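Leave the Bonus Tracks in the Drawer

16 December 2020

I have on my shelf a copy of the second Idow album, reissued this year by Dromico, and it is more than twice as long as the second Idow album. 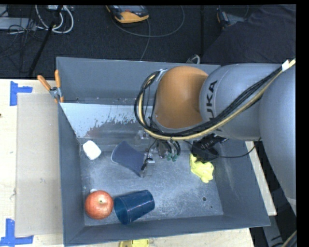 The record I bought in Hasgate when I was nineteen ran for 35 minutes and ended with a long organ chord that somebody leaned on until the tape ran out. Then there was the clunk of the tonearm going home, and then there was the refrigerator. For years I considered the refrigerator part of the arrangement. It came in a little flat, but it came in on time.

On the reissue, the organ chord is followed by a gap about as long as a hiccup, and then by the same song again, with worse drums. After that comes the same song with no drums. After that comes a voice saying "Is it going?" and a reply I can't make out, and then a version of the opening track recorded, as far as I can tell, from inside a coat.

I know what I'm supposed to feel. I'm supposed to feel lucky. These tapes sat in a closet, and a person with more patience than I have baked them in an oven and sat through them all and wrote down what was on them. The people who do this work are mostly underpaid and mostly in love with the music, and I don't want to be rude to them. I just want them to put it on a different disc.

The usual defense of bonus tracks is that you can always stop the record. This is true in the way it's true that you can always leave a party. I was on the sofa. I had a cat on me. The whole idea of an album, as I understood it when I started handing over my money, was that somebody else had already decided when it should stop, and I could go limp.

The other defense is scholarship. The outtakes show us how the thing was made. I have some sympathy for this one, having spent a good part of my adult life reading session notes for records that sold fewer copies than the average church cookbook. But let's look at what they usually show. They show that the band tried the song slower and it was too slow. They show that there was once a fourth verse, and that it was about a train. Now and then they show that the thing you loved most, the little stumble before the chorus, was a mistake they spent the afternoon trying to fix. I could have gone to my grave without that. I hear them fixing it now, every time.

And I have to point out that the band made a ruling on this material. They had the fast version and the slow version and the coat version in front of them, and they were young and broke and wanted very badly to be liked, and they picked. I've come to think picking was the main thing they did. Most of the groups I care about from those years could barely play. What they had was the nerve to leave in the eleven seconds of feedback and leave out the song everyone's girlfriend liked. Put the song back and you have a much more ordinary band.

The live set is its own problem. Dromico's edition of the Vakulenko recordings comes with a full concert, taped by a member of the audience who, from the evidence, had brought a bag of something crunchy. I played it all the way through, twice, out of duty. The group plays seven numbers. Between them you hear tuning. There is a great deal of tuning, and it doesn't seem to take. The booklet calls the performance "incendiary," a word that in liner notes means the vocals are distorted.

I should say something about the booklet, because I'm weak where booklets are concerned. This one has 58 pages, and I read them all standing up in the kitchen while dinner suffered. It has flyers. It has a letter from a pressing plant regretting a delay. It has a hand-drawn map of how to get to the rehearsal space, on which north is marked and wrong. I would have paid for the booklet alone, and if the label had offered the original album, unpadded, with all that paper tucked in beside it, I'd have bought one to play and one to read in the bath. So I'm not against drawers being emptied. Give me the map. Give me the letter. I can put a letter down, and it doesn't start up after the last song while I'm lying there being moved.

Part of the trouble is arithmetic. A collector who already owns the album, and has owned it on three formats, one of which was a cassette he taped himself and still thinks of as the real one, needs a reason to pay again. "It sounds somewhat clearer" has been used. "Twenty unreleased tracks" works on him like a can opener works on my cat. I know this because I'm him. I ordered the Idow set in April, the week it was announced, and I paid extra for the numbered edition. Mine is 3671, which suggests that either the band was far more popular than anyone let on at the time or the numbering is more of a mood.

So yes, I'm complaining about a meal I drove across town for. I'd still like it served differently, and I don't think my demands are heavy.

Let the album end. If it has to share a record with other things, put the other things on a side by themselves, so that I have to get up, dislodge the cat, and choose them like an adult. On a compact disc, where there is no getting up, use a second disc, and please don't tell me about the cost of a second disc when the box contains a tote bag. Online, make it a separate entry with a separate name. The streaming version of the Idow album currently lists the remixes, outtakes and original songs in one long column, and a younger friend who came to it that way told me she liked it fine but found it repetitive. She had heard the single four times. She thought it was a concept.

That bothered me more than it should have. I can subtract. I know where the real last song is, and my hand goes out for the volume knob before it's finished. But she has no way of knowing, and for her that organ chord isn't an ending at all, just some organ before the bad drums. Multiply her by everyone who'll ever hear the record from now on, which for this band may well be several dozen people.

I wrote to the label to say some of this. I kept it civil and under a page, and I praised the booklet at length. They wrote back very promptly, thanked me for my support, and let me know that the third album is coming next, expanded, with demos, and that as a numbered-edition customer I can reserve mine early. The demos apparently include the train verse.

I've reserved it. I'm told the tote bag is a different color this time.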